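The Day the Gripper Wouldn't Let Go

A true story about folding, a sticky finger and a big red button

Have you ever had your hand stuck inside a jar? You reach in for the last biscuit, you close your fingers round it, and then you can't pull your fist back out. The sensible thing is to let go of the biscuit, but for a second or two your brain simply won't think of it. Well, something a bit like that happened to a robot called Morton, and I'd like to tell you all about it, because what the people did next is the really good part.

What Morton was learning

Morton is a robot with two arms, and at the end of each arm there is a gripper. A gripper is a robot's version of a hand, only much simpler. You have four fingers and a thumb, and skin that can feel whether something is soft or prickly or slipping away. Morton's grippers have two fingers each, and they can do two things: open and close.

Morton was learning to fold clothes. That may sound easy to you (or perhaps it doesn't, if you've seen the inside of my wardrobe!), but clothes are some of the hardest things in the world for a robot. A brick is always the same shape, so once a robot knows how to pick up a brick, it can do it again and again. A shirt is a different shape every single time you drop it. It flops and it wrinkles, and the sleeves hide underneath where you can't find them.

So before Morton had a go, people showed it how. They held grippers in their own hands, with a camera fixed on, and used them to pick up and spread out clothes on a table. The camera saw what the fingers were doing, and Morton learnt from those films later on. It's rather like learning to tie your laces by watching your big sister do hers, over and over, until your own hands begin to get the idea. Morton needed 1000 goes to watch before it could manage even a wobbly sort of fold.

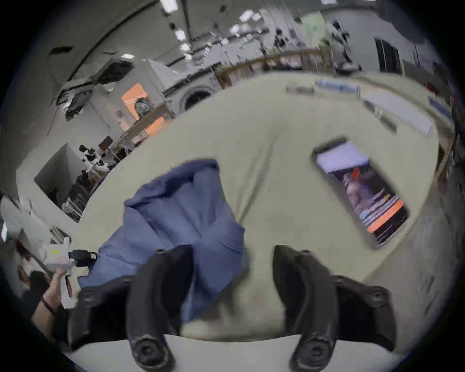
What went wrong

On 2023-04-26, Morton was on its 37th shirt of the day. It had picked up the hem with its left gripper and lifted it nicely, and then it was supposed to lay the hem down and let go.

It didn't let go.

The arm moved on to the next part of the job with the shirt still in its fingers, and the shirt went with it. Then the right gripper took hold of the other side, just as it had been taught, and pulled the other way. Now there were two strong arms having a tug of war, and the poor shirt was in the middle. Neither arm knew the other was pulling. There was a long ripping noise – you know the one – and off came a sleeve.

Yolanda Sepúlveda was in charge of the robot that day. Somebody next to her put out a hand to pull the shirt free, which is just what you or I would want to do. Yolanda called out "Hands back!" and pressed the big red button.

The big red button

Lots of machines have a button like this. It is called an emergency stop, and it does one job: it makes the machine stop moving. It is big so that you can hit it without looking carefully, and it is red so that you can find it when you're in a fluster.

Why not grab the shirt first? Think about what might have happened. If the cloth had come loose all at once, the arm could have swung round, and it could have bumped somebody quite hard. A robot arm doesn't say sorry and it doesn't flinch. It only does the next thing on its list. So the rule is always stop first and touch afterwards, even if a perfectly nice shirt gets spoiled. Shirts can be mended, and this one was, although the sleeve is a little bit wonky now.

Finding out why

When everything was still and the power was off, Yolanda had a proper look at the left gripper. She opened and closed the fingers gently by hand. They closed easily, but when she opened them they stuck part of the way. Deep in the joint was a tiny wad of fluff, squashed as hard as a dried pea. Every shirt had left a bit of fluff behind, and nearly 40 shirts' worth had been packed down in there.

So that was one problem. But there was a second one, and it was harder to spot. Morton had sent a message to its finger saying "open", and then it had carried on as though the finger had opened. It never checked! It's as if you shouted "I'm coming in!" and walked straight into a door that was still shut.

Then they went back to the people with the hand-held grippers and watched how they let go of cloth. And do you know, the people checked every time without even noticing. They opened the fingers and waited a tiny moment, and if the cloth was still hanging on, they gave a little wiggle and tried again.
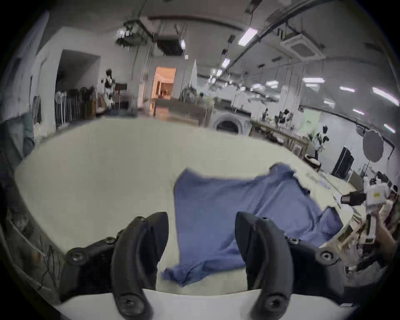 After that, Morton had to learn the waiting and the wiggling too. By May it had a new rule for each gripper, and the rule goes like this. Open. Look. Is the cloth still there? If it is, wiggle once and look again. If it's still there after that, stop both arms and call a person over.

The arms were also taught to notice pulling. If one arm feels a hard tug when there shouldn't be a tug, they both go still, and a small light comes on to say that Morton would like some help, please. And the joints are now brushed out with a soft little brush at the start of every morning and again after lunch.

Was it Morton's fault?

Children often ask me this when I tell the story, and some of them get quite cross on Morton's behalf. I don't think fault is quite the right word. Morton did what it had been taught to do, and there was a gap in the teaching. Yolanda wasn't cross either. She wrote down what had happened, the fluff and the sleeve and the hand that nearly went in, and she read it out to everyone who worked with the robot, so that they would all know about it and could keep their eyes open for the next gap.

Something to try at home

You will need a friend, two pairs of kitchen tongs and an old T-shirt that a grown-up says you may use. Lay the T-shirt on a table and take one pair of tongs each. Now try to fold it together without talking. See how long it is before you both pull at once! Then try again, but this time say "open" each time you let go, and have your friend look and say "clear" before anybody moves. It's a good deal slower, and you may get the giggles, but the T-shirt should end up flatter. If one of you shouts "stop", you both have to freeze, tongs and all, until you've agreed to start again.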